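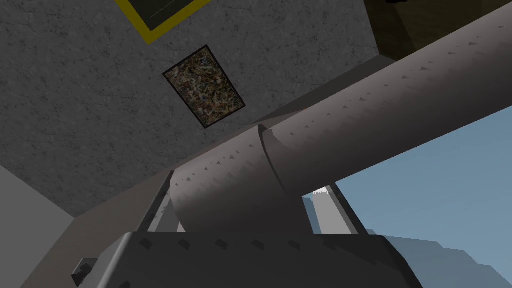
**Who decides that a robot program is safe to run on the real arm?** At our lab bench, the person who will be holding the stop button decides. They have to read the simulation log first and sign the run sheet before the arm is powered.

# Working rules for moving arm programs from simulation to hardware

Project report, July 21, 2022

## Background

Our group was asked to write a set of working rules for the Sorano arm, which is shared between the two robotics courses at Perkanstead. Until this term the only written guidance was a single page taped inside the cabinet door. It covered power and the emergency stop. It said nothing about testing a program in simulation first, and students did it or skipped it depending on how close the deadline was.

We did our trials in the Gavholm simulator, mostly with the camera view that looks up along the arm from close to the gripper. The model has a cylindrical link with a joint seam near the lower end, and a boxy gripper housing below it. From that low angle the arm hides a good part of what is behind it, and this affected one of the rules.

## The rules we wrote

1. Every new program runs in simulation before it runs on the arm. A changed program counts as new, even if the change is one number.
2. The simulated run uses the same speed limit as the real one. The limit for student work is 60 millimeters per second at the gripper.
3. Keep-out zones are set 300 millimeters from any fixed surface. The zone may be made smaller only for the final approach to a part, and the run sheet must say so.
4. One camera view is not enough to call a path clear. Check the path from a second view, placed so the arm does not block the same area.
5. The log is saved with the program under the same name.
6. On the first hardware run there are two people present, one at the keyboard and one at the stop button. They do not swap during a run.

## Notes on individual rules

Rule 1 caused the most argument. Some of us wanted an exception for changes to wait times. We left it out, mainly because a shorter wait can start a move while the gripper is still closing.

Rule 3 started with a smaller distance. We raised it after reading the Lauritsen handbook, the lab's reference for cell layout, which asks for a margin that covers stopping distance plus error in the placement of the model. Our model of the bench was measured with a tape, so the placement error is not small.

Rule 4 came from our own mistake. We passed a path using only the view from near the gripper, and the simulator then reported a contact on the far side of the link. Nothing was damaged – it was only the model – but the path would have gone to hardware the next morning.

## What the rules do not cover

We did not write anything about people working next to a moving arm. The bench has a guard and the course does not allow it to be opened during a run. A group that wants to do shared-space work would need a proper risk assessment, and our run sheet should not be used in place of one.

The simulator also treats cables as if they were not there. A path can pass every check and still pull on the gripper cable. For now the run sheet has a line for checking the cable by hand at low speed.

## Next steps

The rules go on trial with both courses in November. We have asked for the old page in the cabinet to stay up until then, with the run sheet hung next to it. The blank sheet and our saved logs are in the project folder under "arm-rules".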